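The Robot Was the Cheap Part

What I learned from a year of buying equipment for people who teach machines to tidy up

Last June I was handed a budget and a deadline and told to go shopping for robots. I had never bought a robot. I had bought printers, a forklift lease, a lot of desk chairs and, once, a walk-in freezer that wouldn't fit through the door it was meant to go behind. So I figured I had the right background.

The company is called Gonel. We're small, we run out of a rented unit on the Ralmont road, and what we want to sell one day is a robot that can put things away in a stockroom or a back office. Shelves, cabinets, cubbyholes, all those places where stuff piles up. The people who build it are very smart and very bad at filling in purchase orders, and that's where I come in.

My first draft of the budget was beautiful. I still have it. It had one enormous line for arms, one medium line for computers, and a little line at the bottom called "other." If you're about to write one of these yourself, I would like you to look hard at your "other" line, because mine grew until it was bigger than everything above it put together.

Start with the arms, since everybody does. We had quotes from three suppliers and they were far enough apart that I assumed one of them had made a typing mistake (they hadn't). The expensive one came with a cabinet-sized controller, a training course and a man who would drive out to us. The cheap one came in a crate with a PDF. We spent six weeks going back and forth on this, and I made a spreadsheet with colored tabs, and in the middle of it all one of the engineers wandered over to my desk and asked why we were buying arms first at all.

I said because it's a robot project.

She said yes, but we don't have anything to teach them with yet. What she wanted was handheld grippers. You hold one in each hand, you do the job yourself the way you'd do it at home, and the movements get recorded so a robot can learn from them later. No arm needed for that stage! You could put off the biggest line in the budget for months and still have people working every day. I remember staring at my colored tabs and feeling a bit ill.

So we flipped the order. Grippers first, arms later, and I'd say that to anyone starting out now, as long as your engineers are happy with the method. You learn an awful lot about what you really need from an arm once you've watched a person reach into a cabinet a few thousand times. How far it has to stretch, how low it has to go, how heavy the stuff is. Our original arm pick would have been wrong on reach. I'd have signed for it, too.

The grippers went on the books as a project of their own, which the team named Baxter for reasons I've never got to the bottom of. We planned for two pairs. Buy three, if you can stand it. Something that gets squeezed and bumped all day long by human beings is going to wear out at the fingers, and when one hand of a pair goes down the other hand is no use to anyone. We lost most of a week that way in the first stretch, with a perfectly good left gripper sitting on a bench. The spare fingers themselves cost next to nothing. Waiting for them cost us wages.

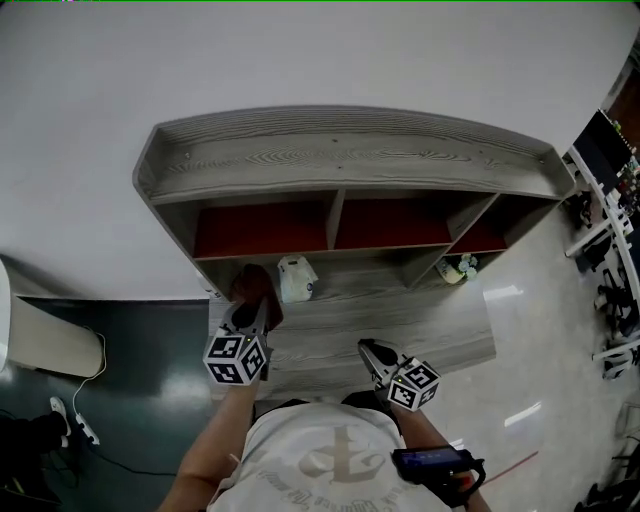
And then there's furniture, which I hadn't put down at all. Not a penny. It hadn't crossed my mind that a robotics budget would need a furniture line, but if your machine is going to work on cabinets and shelves then you have to own cabinets and shelves, and more than one kind, or it only ever learns the one. I set aside $400 as an emergency measure and spent $412 on the first trip, and the extra twelve dollars was for delivery straps. We've been adding to the collection ever since. Low ones, tall ones, ones with doors that stick.

My advice is to buy secondhand wherever you can. It's cheaper, obviously, but the engineers also like it better, because the real world is full of furniture that's a little bit off. A local auction of office clearance stuff did more for us than any catalog. Measure your doorway before you bid. I say this as the freezer person.

Next comes all the junk. I mean that fondly. You need objects to pick up, and you need plenty of them, and they need to be different from each other in ways that you or I would never bother to notice. Bags are hard, I'm told, because they flop. Anything shiny is a pain. Our first batch of objects came from people's kitchens, and it was a lovely gesture, but then people wanted their things back. Put a proper line in for it. Ours is called "props" and the accountant has stopped asking.

Cables, chargers, power strips, batteries. Budget double. I'm not going to go on about it because there's nothing interesting to say, but whatever figure you've written down is too small. Anything with a wire on it wants somewhere to plug in, and the room we rented had been laid out by someone who thought two outlets per wall was generous. Getting an electrician in was $3000 by the time he'd finished, and that was after I argued him down. If I were viewing units today, I'd count sockets before I looked at anything else. I'd also ask about heating and cooling. People doing a physical job over and over notice the temperature much sooner than people at desks do, and a grumpy operator is a slow operator.

Storage is another one I got wrong. Racks aren't expensive, but they eat floor, and floor is rent. We took a space that looked huge when we viewed it and felt like a closet by the fall, once the parts had spread out. Draw the room on paper with the racks in it. Draw it again with twice as many racks. If there's still space for someone to stand at a cabinet and swing both elbows, take the lease.

Now for the line I wish someone had underlined for me, and that's people's time. The grippers don't hold themselves. Every hour of recording is an hour of somebody standing, bending, reaching, putting the thing back and starting over, and it needs breaks built in and somebody else to swap with. Our plan had six operators on it. I'd costed them as though they'd be recording from the minute they walked in to the minute they left, which is a silly way to cost a human being. There's setup, there's charging, there's checking that what you recorded is any good, and there's throwing away what isn't. By the third month I was planning on half of each shift being real recording, and the numbers finally started to match what was coming out of the room.

I had a go at it myself, by the way. I think anyone who signs the checks should. I lasted one morning, and I came away with sore wrists and a completely different opinion on how low a shelf ought to be. I also approved a padded floor mat that same afternoon, after sitting on the request for weeks. Sorry, everyone.

The arms did get bought in the end. We went with a middle-priced supplier, Silley, and what settled it was the spare parts list. They sent me a full one, with prices and lead times, before I'd committed to anything. The other two sent brochures. A brochure will tell you how fast an arm is and how much it can lift, and I'm sure that matters, but what I want to know is how long I'll be waiting if a joint goes and what I'll be paying when it comes. Ask for that list early. If it takes them a month to send it, well, now you know how long they take.

Lease or buy? I get asked this more than anything else, mostly by other people who have been handed a budget and a deadline. We bought the grippers and leased the arms. The small stuff gets modified constantly – drilled, taped, taken apart, put back together with one screw left over – and no leasing company wants that back. The arms mostly stay as they came, and I like being able to hand them back in a couple of years if something better has turned up. Your finance people may see it differently, and it does depend on how your grants or investors want things shown. Ours didn't mind.

Insurance took longer than I expected, too. The first broker I called wanted to file us under heavy manufacturing, with a premium to match. I ended up walking a second one around the unit so she could see for herself that, for the first half of the year, the most dangerous thing we owned was a tall bookcase. We bolted the bookcase to the wall and got a much better quote. When the arms came we had to do it all again, with fencing, stop buttons and a training record for everyone who goes near them. None of that was in the first draft either. It's a real cost, so get the quote for the guarding at the same time as the quote for the arm and staple them together.

I'm working on next year's budget now, and it doesn't look much like the first one. The arms are a third of the way down the page. Furniture has its own heading. "Other" is still there, because there's always something, but I've written next to it what I think will be in it, and I've made the engineers read it and sign. They've already asked for a filing cabinet with a stiff drawer. I've got my eye on one at the auction.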